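To: Clillham Water List
Subject: Re: Hardness readings since the March switchover

On the list last night, the east side wrote:

> We are 45 houses on the Bultik line and everyone has scale in the kettle now.
> The district says nothing changed. Can anyone from Trindade Road compare?

I can compare, at least for our end. I have kept test strip readings since before the district moved us to the Stavesero well. Before the switch the strips never went past the second color band. Now they sit at the fourth, morning and evening. Drops left to dry on anything dark leave a white ring that takes vinegar to get off.
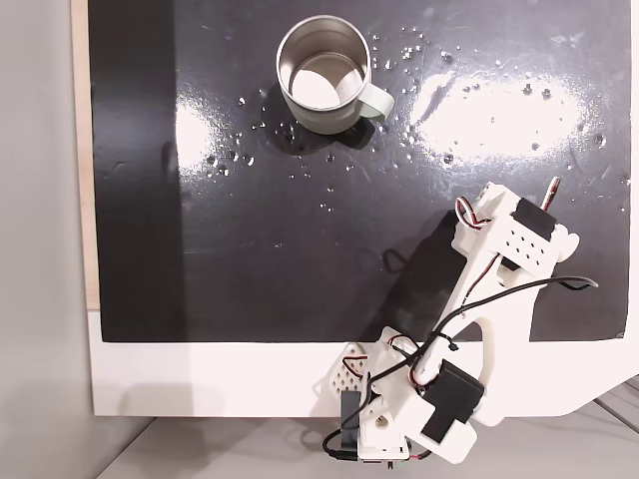
Same on Bultik Lane, one neighbor wrote back to me off list, except that the strips there jumped two weeks later than yours did. That would fit with the valves being opened one section at a time.

The district's letter says 2,256 connections are served by the old wells and 432 by Stavesero. If both the east side and Trindade Road are in the 432, we should ask for the lab sheet for that well alone. The yearly report only gives an average -- it tells us very little.

I also got a price on a softener for the whole house. It came to 3,000 installed, before salt. I am not going to spend that until I see the lab sheet. 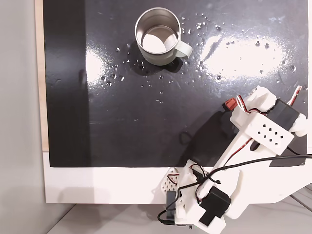
Two people at the last meeting said the lab sheets are free if you ask at the office before noon, and that the phone line will only send you the yearly report. I plan to go in person and will post the numbers when I have them.

If you have old strip readings, please send them with your street and the month.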